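Home | Course notes | Workshop | Parts list | Contact
Filed under: Robotics at home, Unit 4
Reading time: 4 minutes

Unit 4: Marking out a floor workspace

Notes by Diệp Đàm for the evening course at Dustarwood shared workshop. Read these before the session. The practical sheet is separate.

By now your group should have the arm mounted, the hand bolted on and all the joints answering to the controller. If a finger still sticks, go back to Unit 2 and sort the tendon tension first. Nothing in this unit will help a hand that does not close.

4.1 What the workspace is for

The controller knows where the hand is in relation to the base of the arm. It has no idea where your floor is, or where you have put the thing you want picked up. We deal with this in the simplest way, by fixing an area on the floor and teaching the controller its corners. Everything the hand has to reach goes inside that area.

Later on you may want to find objects with a camera and drop the fixed area altogether. Do the taped version first. It shows up errors in the arm that a camera can hide, and most of the faults we see in Unit 6 could have been found here with a roll of tape.

4.2 Choosing the floor

A hard floor is easier to measure on. Many people building at home only have carpet, and that is fine as long as you allow for it:

- Carpet gives under load, so the height you teach with the hand hovering is not the height you get when a finger presses down.
- Tape does not lie flat on pile. It wrinkles and lifts, mostly at the corners.
- On a speckled carpet the eye is a poor judge of distance. Use a rule.

Pick a bright tape that stands out from the floor. Press it down along its whole length and overlap the strips where they meet. Always measure from the inside edge. If one person measures from the inside and another from the middle of the tape, you will spend an evening looking for a fault in the arm.

4.3 Teaching the corners

Move the arm slowly, in jog mode, with one person at the stop button. Bring the hand in from above with the fingers open. Choose one point on the hand as your reference and write it down. We use the tip of the thumb. Any point will do, but it has to be the same one at every corner and every time you repeat the job.

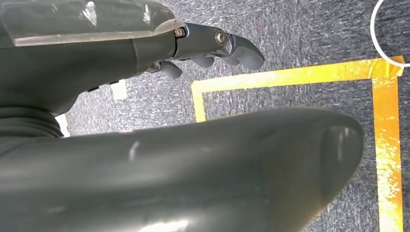 Fig. 4.1. Hand over the taped area, thumb tip close to the right-hand strip.

Judging the gap between thumb and tape is harder than you would expect. Seen from near the wrist, the thumb looks very large and covers part of the outline, so do not rely on that view by itself. Kneel at the side and look along the floor as well, keeping clear of the arm. When both views agree, store the point.

Go round the corners in the same order each time. Then send the hand back to the first corner from its park position and measure the error. An error of 4 mm or less is good enough for this course. If you get more, repeat the run once before you touch any settings. Uyên Từ's group lost most of a session last January adjusting a shoulder joint when the base clamp had worked loose.

4.4 Covers and cables

Check the hand before each run. Look at the screws at the finger joints and nip up any that have moved. If your hand has a plastic cover, see that its front edge stays clear of the first joint through the full travel of the fingers. A bellows at the wrist should fold evenly - if it bunches on one side, a cable is probably trapped inside.

Clear loose bits off the floor too. Scraps of paper and offcuts of backing get pushed about by the fingertips and end up under the tape.

4.5 Recording your results

Log each run as a ticket on the course Jira board. Give the reference point, the floor type, the speed and the error at each corner. Do 10 runs without changing anything between them. Groups with the Bosach controller should export the log file and attach it. Groups on the older Kolář board will have to copy the readings by hand - please put the units in.

For next time

Bring your stored corners and your 10 readings. We will plot them together and look at drift. Read section 5.1 on grip force, and leave your tape down if you can, as Unit 5 uses the same area.

Previous: Unit 3 | Next: Unit 5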